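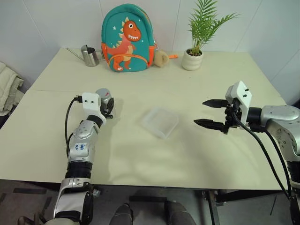 Cream is a word I only use when white is standing right next to it, Revby wrote in the margin of our first draft, and we have been grateful for that remark ever since. It is the pattern we found all through the Prellach diaries! Of the 2345 color words our writers put down, the pale ones nearly always came in pairs: a cream door in a white hall, an ivory plate on a white cloth. Left alone, the same door was often just "white" or "light."

4.2 Small patches, strong words
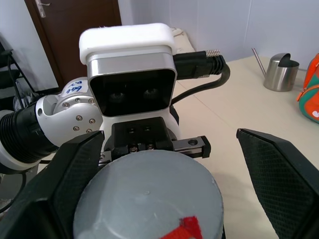

Kianoush Bakhtiari
Corresponding author

Figure 2. Bright red on a gray surface.

Red behaves quite differently, and this was the part we most enjoyed working on. A small patch of red was enough to name a whole object. Our 76 writers spoke of "the red tin" when only the lid was red, and 12 of them did so on every page where the tin came up. Gray almost never did this job – it was left out even when it covered most of the thing (Figure 2).

The Standholm diaries, kept through December, show the same habit in a group of 20 older speakers. They add a lovely detail: "reddish" turns up for hair, brick and tea, but never for cloth. We return to the endings in -ish in Section 5.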